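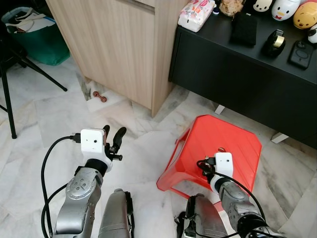 What is marble?

A guide for readers aged 8 to 12

Marble is a kind of rock. People have used it for thousands of years to make floors, steps, statues and whole buildings. It can be white, grey, pink, green or black, and it often has streaks and swirls running through it. This guide explains how marble forms, how it is taken out of the ground and how to look after it.

How does marble form?

Marble begins as a different rock called limestone. Most limestone is made on the floor of warm, shallow seas. Shells, bits of coral and the remains of tiny creatures settle there in layers. As more layers pile on top, the lower ones are pressed together and slowly harden into rock.

Sometimes limestone is pushed deep under the ground when large pieces of the Earth's crust press against each other. It is very hot down there, and the weight of the rock above is enormous. The limestone does not melt. Instead, the tiny grains inside it grow into new crystals that lock tightly together, a little like the pieces of a jigsaw puzzle. Any shells in the rock usually disappear as this happens. The rock is now marble.

A rock that has been changed by heat and pressure is called a metamorphic rock. Slate is another metamorphic rock. It starts out as mud.

Where do the colours come from?

Pure marble is white. It is made almost entirely of a mineral called calcite. The other colours come from small amounts of other materials that were mixed into the limestone before it changed.

Grey and black: often carbon, left behind by living things
Pink and red: iron, the same metal that makes rust
Green: minerals such as serpentine

The lines in marble are called veins. Some began as thin layers of clay or sand in the limestone. Others are cracks that filled with minerals later on. No two pieces have exactly the same pattern, so builders often lay the slabs out side by side and move them about before they fix them in place.

How is marble taken out of the ground?

A place where rock is cut from the ground is called a quarry. At the Sivska quarry, the marble lies in thick beds in the side of a hill. Workers drill narrow holes into the rock and thread a long wire through them. The wire is covered in beads that contain tiny pieces of diamond. A machine pulls the wire around in a loop, and it slices through the stone. Water is sprayed on the wire to keep it cool and to hold down the dust.

One block from Sivska can weigh around 18 tonnes. The quarry closes each January, when ice makes the roads too slippery for the trucks.

The blocks travel 60 kilometres to the Osta stone works. Large saws cut them into slabs there, and most slabs for floors are 33 millimetres thick. The slabs are then rubbed with rough pads, followed by smoother and smoother ones, until the surface shines. This is called polishing.

Is marble hard or soft?

Marble is strong, but it is softer than many other rocks. Geologists – the scientists who study rocks – measure hardness on a scale from 1 to 10. Talc is 1 and diamond is 10. Marble is usually between 3 and 4, so a steel knife can scratch it. Granite is a good deal harder.

Acid can also damage marble. Lemon juice and vinegar are weak acids, and both will leave a dull mark on a polished floor. If you spill either one, tell an adult and wipe it up straight away.

Try it yourself

You will need a piece of white chalk, a small glass and some vinegar. Chalk from the ground is a soft kind of limestone and is made of calcite, as marble is. Check the box first, as some classroom chalk is made of something else.

Ask an adult to help you.
Put the chalk in the glass.
Pour in enough vinegar to cover it.
Watch it for 5 minutes.

Calcite fizzes in vinegar. The bubbles are carbon dioxide gas.

Words to know

Calcite: the main mineral in limestone and marble
Crystal: a solid whose tiny parts are arranged in a regular pattern
Quarry: a place where stone is cut from the ground
Vein: a line of different colour running through a rock

Horkeo Museum of Rocks and Minerals, Learning Centre
Page last reviewed 10 June 2022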